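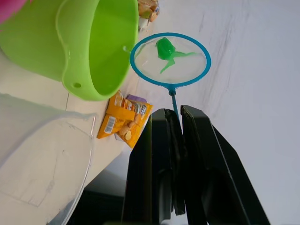 The blue net and the green bucket, bath toys sorting day

nouras_bath: I am sorting the bath toys of my son and I keep 12 of them. The net has a fine mesh and I am afraid it will get moldy. Do you wash it or throw it away?

ferenc_h: Throw it. A new one is cheap, and mold in mesh never comes out.

suha.matar: I don't agree. Ours is from last November and still clean. I soak it in vinegar and water for 25 minutes, then hang it by the handle.

ferenc_h: Vinegar did nothing for ours – maybe I waited too long.

yiany: Is the green one in the net a frog or a turtle? If it has a hole under the belly, close it with glue.

nouras_bath: My son says frog, I say turtle :) No hole, I checked. I will try the vinegar tonight.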